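CHAPTER 5

The Counter and the Drawer

In this chapter
5.1 What a counter is for
5.2 Reach, sight, and the first drawer
5.3 Sorting by job
5.4 Food in the wrong place
5.5 The ten-minute reset
Chapter project: Map a working kitchen

Words to know
landing spot, work zone, first drawer, stray, parking, reset

Wulan Harahap cooks lunch for a day center in a kitchen not much bigger than a school bus shelter, and watching her make soup is a treat. She turns from the stove, puts out a hand, and the spoon is there. She puts the lid down on a patch of counter to her left and picks it up again without looking. When the soup is on she wipes from the back wall to the front edge in long pulls, and the cloth goes over the faucet. She has cooked this way for years and she will happily tell you that she is not a tidy person. Her coat is usually on the floor! What she has is a counter that works, and by the end of this chapter you should be able to look at any kitchen, including the one you live with, and say what its counter is doing well and what is getting in its way.

Chapter 4 dealt with cabinets and shelves, the places where things stay put for weeks. We now come down to waist height, where things move all day long. This is my favorite part of the course. Cabinets change slowly, but a counter can look completely different between breakfast and the time you get home, and every change on it was made by somebody's hand for some purpose. A spoon was set down. A package came in from the store and stopped at the first flat place. A sponge was dropped when the phone rang. Learn to read those small moves and a messy counter becomes very interesting.

We will use the word stray for any object that is resting somewhere other than the place it is kept. The word carries no blame. A spoon lying by the stove in the middle of cooking is a stray for half an hour and is exactly where the cook wants it. The same spoon lying there on the following afternoon is parking, our word for a stray that has stopped being used and has not gone home. Most of what people call clutter is parking. You will need both words for the project, so get used to saying them out loud, even if your family laughs.

A landing spot is a clear piece of counter kept free on purpose. In the test kitchen at Seresport, where several of the exercises in this book were tried out, the students measured the open stretch beside the stove at 27 inches. They were delighted with it until they saw how fast it filled. Osvaldo Bragança, who ran the sessions, had them put a strip of tape along the back of that stretch and agree that nothing would sleep there overnight. Appliances, jars, and the paper towel stand all went past the tape. You can do this at home with masking tape, and it comes off cleanly if you don't leave it for more than a week or so.

The first drawer is the one your hand goes to when you are standing at the landing spot. It may or may not be the top one. In many homes it is full of batteries and takeout menus, while the peeler lives across the room, and in section 5.2 you will time yourself fetching a peeler both ways. Drawers have one great weakness, which every cook discovers sooner or later: they close. A stray on the counter nags at you. A stray in a drawer is out of sight the moment the front slides shut, and it can stay there a very long time. Cempaka Menon, one of our student reviewers, kept a diary of a single drawer through the month of May and found that wrapped food and cleaning supplies turned up in it again and again, always put there by someone in a hurry to clear the counter. Her diary is printed in full in section 5.4, with her own drawings.

So counters and drawers have to be studied together. Clearing one into the other is quick, it looks wonderful, and it moves the job somewhere harder to see. In the real reset, which we will practice in section 5.5, each stray is picked up once and carried to the place where it is kept. If it has no such place, you stop and choose one. That second part takes longer at first, and then one evening you notice that it has become fast.

Spend a few minutes with Figure 5.1 before going on. Look at the long wooden utensils lying out on the pale, veined counter, and think about where you would want them in the middle of cooking and where you would want them at night. Find the fork resting across the purple lid. In the last picture, look at what is sharing the bottom of the drawer: an amber plastic bag with something round and flat in it, and beside it a green package that looks like wipes or tissues. Write down a home for each of these in your own kitchen and keep the page. You will come back to it in section 5.3.

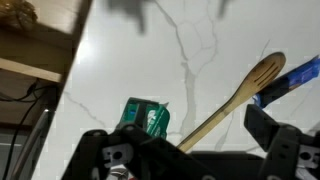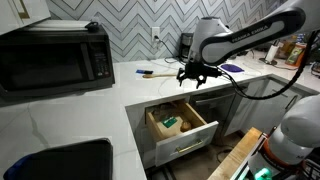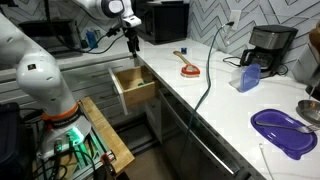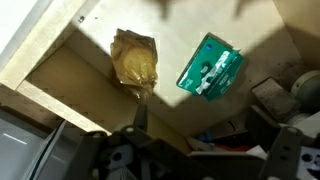 Figure 5.1 Strays in one kitchen. The first two pictures show items lying on the counter, the third shows the counter with an open drawer below it, and the fourth looks down into a drawer.

Getting ready for the project

You will need a pencil, a large sheet of paper, a tape measure, and permission from whoever cooks in the kitchen you choose. Draw the counter from above as a plain outline, then add the stove, the sink, and every outlet. Mark the drawers with dotted lines. Leave the strays for now; you will add them in two colors, one for things in use and one for parking, once you have read section 5.3.

Work in pairs if you can. Diarmuid Moynihan and Wellington Lopes, whose finished map appears at the end of the chapter, argued over a single bread knife for most of an afternoon, and their map is much better for it.

5.1 What a counter is for

Start with the simplest job a counter does, which is to hold something while your hands are busy with something else.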